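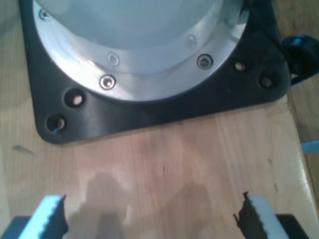 드디어 네트워크 랙 정리를 끝냈어요! 5월 14일에 시작해서 하루면 되겠지 했는데, 역시나 그럴 리가요 ㅎㅎ 중간에 나사 찾느라 반나절, 라벨 다시 뽑느라 또 반나절. 그래도 요즘은 랙 앞을 지나갈 때마다 괜히 한 번씩 쳐다보게 됩니다.

예전부터 블로그 봐주신 분들은 아시겠지만 작년 12월에 한번 크게 고생한 적이 있어요. 인터넷이 자꾸 끊겨서 공유기도 바꿔 보고 통신사에 전화도 하고 난리를 쳤는데, 범인은 반쯤 빠진 랜선 하나였거든요. 선이 전부 검은색 아니면 회색이고 이름표도 없으니 뭐가 어디로 가는지 알 수가 있어야죠. 그때부터 언젠가는 싹 뽑고 다시 해야지 해야지 하면서 미루고 미루다가 이제야 했네요.

일단 전부 뽑기 전에 종이에 연결 상태부터 적었어요. 이거 진짜 꼭 하세요. 저는 예전에 기억력만 믿고 뽑았다가 밤새운 사람입니다... 적는 방법은 별거 없고, 왼쪽에 스위치 포트 번호, 오른쪽에 그 선이 가는 곳. 그렇게 적어 내려가니까 선이 총 27개더라고요. 그중에 아무 데도 안 가는 선이 네 개 있었어요. 반대쪽 끝이 그냥 랙 뒤에 돌돌 말려 있는 거예요. 언제 꽂았는지도 모르겠고, 미련 없이 빼서 상자로 보냈습니다.

정리용품은 Flelton에서 벨크로 타이를 한 롤 샀어요. 케이블 타이로 꽉 조이면 깔끔해 보이긴 하는데 선 하나 추가할 때마다 니퍼 들고 와서 끊어야 하잖아요. 저는 성격상 한 달에 한 번은 뭘 바꾸니까 무조건 벨크로예요. 라벨은 Skalleo 라벨 용지를 썼는데 접착력은 좋고, 글씨가 좀 작게 나오는 건 아쉬웠어요. 나이가 드니 작은 글씨가 점점 힘드네요 ㅠㅠ

장비 배치도 조금 고민했어요. 처음엔 스위치를 맨 아래에 둘까 했는데 포트를 제일 자주 들여다보게 되니까 결국 맨 위로 올렸습니다. 아래에 두면 꽂을 때마다 쭈그려야 해요. 허리를 아낍시다 여러분. 파란색 넷기어 스위치가 위에 딱 올라가 있으니까 색감도 괜찮고요, 밑에는 검은 섀시가 들어가서 나름 균형이 맞아요(라고 혼자 생각 중입니다).

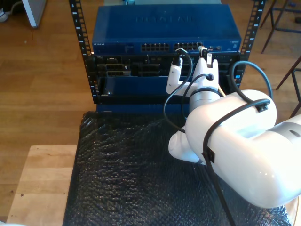 맨 위가 넷기어 스위치, 그 아래가 검은 섀시. 커넥터가 포트 바로 앞까지 왔어요.

레일에 유닛 번호가 작게 찍혀 있는 게 은근히 고마워요. 왼쪽 오른쪽 높이를 눈대중으로 맞추다가 한 칸 어긋나게 끼운 적 있는 분 저 말고도 계시죠? 번호만 보고 끼우면 되는데 저는 그걸 한참 뒤에야 알았어요. 예전에 쓰던 중고 랙은 번호가 다 지워져 있어서 네임펜으로 직접 써 놓고 살았었네요.

케이지 너트는 여전히 싫습니다. 손톱 밑이 너무 아파요! Zawadi Ondieki 님이 예전에 댓글로 일자 드라이버를 살짝 걸어서 밀어 넣으라고 알려주셨는데, 이번에 해 보니까 확실히 손이 덜 아프더라고요. 감사합니다. 대신 힘을 잘못 주면 너트가 날아가니까 얼굴은 좀 멀리 두고 하세요. 저는 두 개를 날렸고 하나는 아직 못 찾았어요. 아마 청소기가 찾아 주겠죠.

그리고 선 길이! 이번에 제일 크게 느낀 건 이거예요. 그동안 집에 굴러다니는 긴 선을 아무거나 꽂아 썼더니 남는 길이가 전부 랙 앞에서 덩굴처럼 늘어지더라고요. 가까운 포트끼리는 짧은 패치 케이블로 싹 바꿨더니 부피가 절반은 준 느낌이에요. 다만 너무 짧은 걸로 팽팽하게 꽂으면 커넥터 쪽에 힘이 가니까 손가락 두 개쯤 들어갈 여유는 남겨 두시고요.

꽂을 때는 딸깍 소리 나는지 꼭 확인하고, 꽂은 다음에 살짝 당겨 보는 것까지 세트로 하세요. 12월의 저처럼 되지 않으시려면요. 저는 한 줄 다 꽂고 나서 아까 그 종이에 체크하면서 한 번 더 봤어요. 세 번째 줄에서 두 개가 서로 바뀌어 있는 걸 발견했고요. 종이가 또 저를 살렸습니다.

아직 남은 일도 있어요. 뒤쪽 전원선은 솔직히 손도 안 댔습니다. 앞에서 안 보이니까 자꾸 미루게 되네요. Xóchitl Medrano 님이 추천해 주신 Vimorano 케이블 덕트를 장바구니에 담아 놓긴 했는데 길이가 600mm라서 딱 맞을지 재 봐야 해요. 써 보신 분 계시면 댓글 부탁드려요. 뚜껑이 잘 닫히는지가 제일 궁금합니다.

아, 상자로 보낸 옛날 랜선들은 길이별로 묶어 놨는데 버리자니 아깝고 두자니 자리만 차지하고... 다들 이런 선 어떻게 하세요?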